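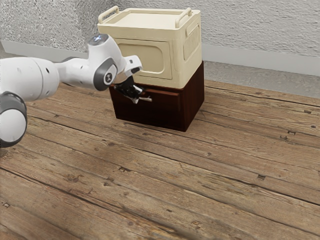 Cream storage box on a dark reddish-brown cabinet, plank floor.

Tidberg Storage Box, Cream
Item 1446

It's a box. It holds things you aren't ready to throw out, such as the cables for a printer you gave away in college. The Tidberg is 400 mm long and 392 mm wide, so it is very nearly square and will annoy anyone who expects it to be.

The lid snaps down at both ends. Push until it clicks, then push again, as the first click is only being polite. Empties nest. Full ones stack three high on a level floor, and old houses should stop at two.

Wash with dish soap. Skip the dishwasher, which will give you a smaller and more interesting box.

Also in this range: Skanach (taller, gray), Endeck (flat, goes under beds). The Quaye divider set fits the Tidberg only and is back in stock in November.

Weight empty: 725 g
Lid: included
Labels: not included, you'll guess

Page updated 19 Oct 2014 by Nii Adjei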